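4.3 Regeln für den Aufnahmebetrieb mit Handgreifern

Die in Abschnitt 4.2 beschriebenen Protokollfehler gehen zum größten Teil nicht auf die Hardware zurück. Unklare Absprachen am Arbeitsplatz. Wer startet, wer bricht ab, was gilt als gültiger Durchgang. Wir haben deshalb nach der ersten Phase ein Regelwerk aufgesetzt (intern Vidier, Fassung 2), das für alle Stationen gilt, an denen Stoffe oder andere weiche Teile mit zwei handgeführten Greifern bewegt werden. Abbildung 6 zeigt eine Station mit Bett als Arbeitsfläche, aus Sicht eines der beiden Greifer.

Vorab zur Abgrenzung. Die einschlägigen Sicherheitsnormen für Industrieroboter helfen an dieser Stelle nur bedingt weiter, sie setzen einen angetriebenen Arm und einen definierten Arbeitsraum voraus. Beim Handgreifer führt der Mensch. Quetschstellen gibt es trotzdem, vor allem zwischen den Backen, und die Frage nach der Nachvollziehbarkeit der Daten stellt sich sogar schärfer, da kein Steuerprogramm mitläuft, aus dem man die Absicht hinter einer Bewegung nachträglich ablesen könnte.

Arbeitsfläche. Vor jedem Durchgang wird der Bereich festgelegt, in dem das Zielobjekt liegen darf. Gegenstände außerhalb dieses Bereichs dürfen bleiben, auch Kartons oder Ablagen auf derselben Fläche, müssen aber während einer Serie an ihrem Ort stehen. In der ersten Fassung stand hier noch "vollständig räumen". Das hat Iveta Vrabec nach elf Serien gestrichen: es hielt sich niemand daran, und die Daten aus geräumten Umgebungen waren für die spätere Verwendung in Wohnräumen eher schlechter. Wechsel des Hintergrunds also nur zwischen den Serien, dann mit Eintrag.

Greiferhaltung. Beide Greifer werden am Griff geführt, Finger hinter dem Gehäuse, nie im Öffnungsbereich der Backen. Startstellung ist geschlossen oder ganz offen, je nach Aufgabe, aber innerhalb einer Serie gleich. Zwischenstellungen am Anfang führen zu Sprüngen im Öffnungssignal, die Sokar bei der Auswertung als Greifereignis zählt. Ein bekannter Fehler, bislang nicht behoben. Bei Stoffen gilt zusätzlich: der haltende Greifer bleibt zu, bis der zweite den Stoff gefasst oder die Aufgabe endet. Umgreifen ist erlaubt, wird aber als eigener Teilschritt geführt.

Sichtfeld. Die Kameras am Greifer müssen die eigenen Backenspitzen und mindestens einen Teil des Objekts erfassen. Verdeckung durch den zweiten Greifer ist zulässig, solange sie nicht über den ganzen Teilschritt anhält. Strittig war die Frage, ob weitere Personen im Hintergrund zum Ausschluss führen. Unser Vorgehen: kein Ausschluss, aber Einwilligung aller Anwesenden vor Beginn der Serie, auch derer, die an einem Nachbarplatz arbeiten. Ohne Einwilligung kein Start. Ulla Vuorinen hat dafür ein einseitiges Formblatt entworfen, das an der Station ausliegt und im Anhang B abgedruckt ist.

Ablage der Geräte. Controller, Anzeigegeräte und Kleinteile, die gerade nicht gebraucht werden, liegen ausserhalb des Zielbereichs. Ein fester Platz wird empfohlen, vorgeschrieben ist er nicht -- die Stationen sind zu verschieden. Vorgeschrieben ist dagegen die Prüfung der Zuordnung links/rechts vor jeder Serie. Vertauschte Seiten waren in Phase eins der häufigste Grund für verworfene Daten, und im Nachhinein lassen sie sich nur mit viel Handarbeit reparieren.

Abbruch und Wiederholung. Jede beteiligte Person darf abbrechen, ohne Angabe von Gründen. Abgebrochene Durchgänge werden nicht gelöscht, sondern markiert. Nach sieben Abbrüchen in einer Serie ist Pause, danach neue Prüfung der Zuordnung. Die Zahl sieben ist eine Setzung von Jarmo Valtonen aus dem Vorversuch bei Ruotsalainen, eine belastbare Herleitung haben wir nicht. Lộc Diệp hat angemerkt, dass die Schwelle bei kurzen Aufgaben wohl zu hoch liegt; das wird im September mit den neuen Serien geprüft.

Abb. 6: Arbeitsplatz mit Bett und blauem Tuch, zwei handgeführte Greifer.
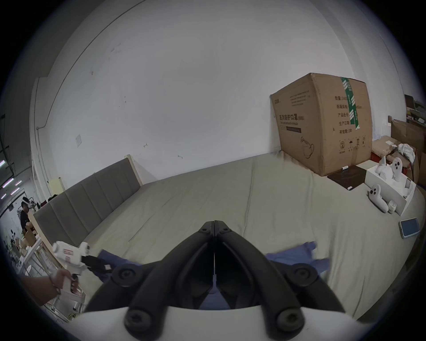
Offen bleibt die Übertragung auf Stationen, an denen zwei Personen je einen Greifer führen. Die Abbruchregel passt dort vermutlich unverändert, die Regel zur Startstelung nicht. Vilja Vainio arbeitet an einer Ergänzung, die als eigener Punkt in die nächste Fassung kommt.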